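The Detham Bench Rules Kit, Reviewed

By Munther Abu Hammour
November

9 comments | 2 shares

I have wanted somebody to sell me common sense in a box for years, and Detham has finally done it, for $1,371 before shipping. For that you get a ring binder, a deck of wipe-clean cards, a roll of yellow tape, a pad of sign-off sheets, a set of red tags on loops, and a poster of a cartoon man who has put his hand somewhere he shouldn't. The poster is the only part of the kit that everyone in the shop has read.

The kit is meant for places like ours, where people and a robot arm work over the same bench on the same open machine. We take in old desktop computers at the Jõgi building, strip what can be sold, and send the rest on. Our arm is called Lalla. We ran 2588 desktops across that bench in the last year, and until the kit arrived our written rules for doing it were a sticky note that said ASK BALTASAR.

Baltasar Huenchumán is on the bench most days and was not sorry to be replaced.

What the rules say

There are nine of them. I won't print them all, partly out of respect for Detham's lawyers and partly because three are the same rule in different hats. The good ones are very good.

Rule 1 says the computer is unplugged at the wall and the cord is put where the person working can see it. Switched off doesn't count. Every repair bench on earth claims to do this already. We claimed it too, and then we started filling in the sheet, and there was a week of some very creative initials.

Rule 3 is my favorite. One person has the arm. You have it by wearing the red tag, and if you aren't wearing the tag you don't press start, and you don't say "go ahead, it's fine" across the room either. We used to run the bench on nods. I had no idea how many of those nods were people agreeing with the radio.

Rule 4 deals with hands. The arm may be powered with a person's hand near the case only in slow mode, and the stop button has to be in reach of the other hand. The binder spends four pages on what "in reach" means, with drawings. I laughed at the drawings and then moved our stop button, which had been in reach of anyone over six foot three.

Rule 6 covers loose cables. Before the arm goes in, anything that can snag gets moved or tied back, and the operator checks the path with the arm stopped. Detham clearly had somebody in the room who has opened a real desktop. Factory robot rules tend to picture one clean part in one clean fixture. An old tower is a bowl of noodles with a fan in it, no two models route their drive cables the same way, and the flat ones love to lie exactly where a finger wants to close.

Rule 7 says that the gripper does not pull a connector by its wires. I would have thought this was too obvious to charge for. I would have been wrong, and I have the bag of headless plugs to prove it.

What the rules don't say

Static gets one line, in the back, under Other. For a kit sold to people who handle circuit boards this is like a swimming manual with a footnote on water. We wrote our own card for it and slipped it into the deck, where it looks shabby and gets used.

There is also nothing on the removed side panel. Ours come off and get stood up or laid down wherever the last person was facing. The edges are sharp, the metal is shiny, and Lalla's wrist camera is not fond of shiny. I wrote to Detham about this and received a cheerful reply saying that panels were "part of the general work area," which I suppose also covers the ceiling.

The binder leans on the bigger published robot safety standards without ever telling you which bits it borrowed. If you have someone who must answer for your shop's safety, and you should, that person still has to go and read the real thing, and still has to do a risk assessment for your bench, your arm and your people. The kit's front page does say so, in gray type. It will not make you compliant with anything. It will make you look up.

Living with it

The cards hold up. Ours have had coffee, thermal paste and a sandwich on them. The tape does not hold up; it was lifting at the corners by Sunday, and a safety line with a curl in it is a trip hazard with good intentions. We bought better tape at the hardware store.

The sign-off sheets are too long. Two of the boxes ask for the same signature, and the last asks whether the operator is "confident." Baltasar has written "in what" there every single day and I've stopped arguing.

I should mention the other option. Flineo sells a rules package as software, on a tablet, with a subscription. We tried it for a month. It was prettier and it wanted to be charged. The trouble is that you have to put down the screwdriver to use it, so people didn't, and ticked everything at five o'clock. A card on a hook gets looked at by accident, and accidental reading was about the best we ever managed.

Would I buy it again? Yes, while complaining. The price is silly for paper and string, and you could write most of it yourself in an afternoon. We'd had years of afternoons.

Good: the red tags, the cable rule, the hand rule, the poster.
Bad: the tape, the one line on static, the price.

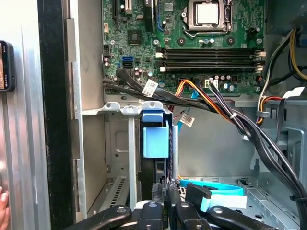

Jõgi Bench Team, Desktop Recovery

Side panel off, memory slots empty, processor still in its socket. The flat light blue cable on the case floor is Rule 6 business, and the thick black bundle already has a tie on it. Comments on the tape are welcome; comments on the sandwich have been received.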